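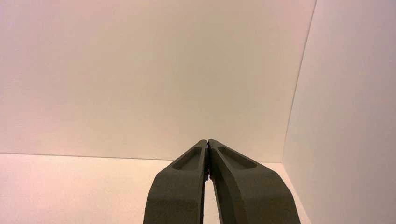 Notes — talk on handing over a small bakery, local business evening, 7 pm slot

Say hi. Thank Seon-mi Bang for the invite (pronounce it right, practice in the car). Ask if the back row can hear.

Start with the phone call. Me in the parking lot at Cludura, flour on the steering wheel, telling my sister I wanted out. Pause there. Don't rush it.

Who we were: bread and rolls, one shop, a wholesale route to cafes. 60 accounts at the peak, most of them tiny. Never wrote anything down. Prices in my head, recipes in my head, who pays late in my head.

Point one — the paper. Buyer asked for the books and I gave him a shoebox. Real one. Wait for the laugh, might not get it. He went quiet for a week. Took me till May to get the accounts into a shape anyone could read. If you are thinking of selling in five years start the paperwork now, tonight, whatever.

Recipes. The rye was the worst. I'd been adding water by feel and the written version made bricks. We baked it over and over with a scale on the bench and somebody else writing. My hands are not a recipe. Read out the first line of the old card: "flour, enough." Then the new one with grams.

SKIP if short on time: the oven lease story. Only the punchline matters, lease was in my father's name still.

Point two, staff. Told them too late. They heard it from the flour driver. I still feel bad about this one so just say it plainly and move on. What I would do: tell everybody the same morning, before opening, with the buyer in teh room. Let them be angry. Two left, both good.

Customers. Sent out nearly 2,000 cards with the new owner's name. Wrong opening hours on them. Cafes mostly wanted to know if the delivery would still come before six, and would the price change. Answer those and you can leave out the history.

Money — keep vague, people will ask. Say: less than I hoped, more than the first offer. Paid in parts. Get your own lawyer, not the buyer's cousin. If somebody pushes, say come find me at the coffee table.

The name. We were Hiketti from day one and he wanted to change it. I fought for that sign like it was a kid. He kept it a year, now its Lerent Bread. Fine. Bread's good, I buy it.

After. First month I woke up at 3 every morning and cleaned the kitchen. Don't make this sad. Mention the dog, Ki, who got very fit.

Questions. Likely ones: how did you find the buyer (he was a customer), would you do it again (yes, slower), did you stay on to help (yes, too long, agree an end date).

Handout is by the door, checklist on the front, lawyer questions on the back. Put the chairs back before leaving, room is booked after us.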